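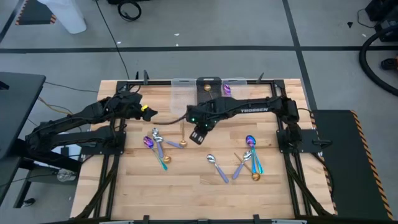 Kavby sorting is a method for teaching a two-armed robot to separate small household objects that look alike, and the name is also used, a little loosely, for the benchmark that grew up with it. The method was developed at the Briem laboratory as part of the Ruton project, which studies how robots learn from people guiding them by hand. In its best-known form the task uses spoons in several metallic finishes, gold, silver and an iridescent purple among them, spread over a butcher-block tabletop between two black arms, with clear plastic trays along the far edge to receive them. Some of the spoons lie crossed over one another, and it is these overlapping pairs that give the task most of its difficulty.

Background

Earlier sorting studies mostly used blocks or balls, which are kind to a gripper and easy to tell apart by color. Spoons are a good deal less friendly. They are thin, they lie nearly flat, and a polished bowl reflects whatever happens to be above it, including the arm on its way down. The Briem group took up cutlery after an older system called Prullar, trained on matte plastic pieces, did poorly on anything shiny.

Method

A person first performs the task through a pair of leader arms, and the robot's joint positions and camera views are recorded together. The original collection held 1742 demonstrations, of which 585 contained at least one mistake followed by a recovery – a dropped spoon picked up again, say, or a second try at a handle. These were kept on purpose, and they are the part of the work most often borrowed by others.

What sets Kavby apart from ordinary imitation learning is that each demonstration is divided at the moments when a gripper opens or closes. The policy learns to predict the next of these moments along with the motion leading up to it, so that it has, in a manner of speaking, somewhere to aim for.

Results

The system was tested in July over 210 trials, and the report was released on September 26, 2019. Policies trained with the recovery demonstrations finished the task more often than those trained without them, and the difference was largest when spoons began the trial crossed. Separate spoons showed only a small gain.

Limitations

The published version handles only 2 trays and needs new demonstrations whenever the trays are moved very far. Lighting also matters a great deal – a bright lamp overhead could lead the policy to take a gold bowl for a silver one.

See also

Imitation learning
Bimanual manipulation
Prullar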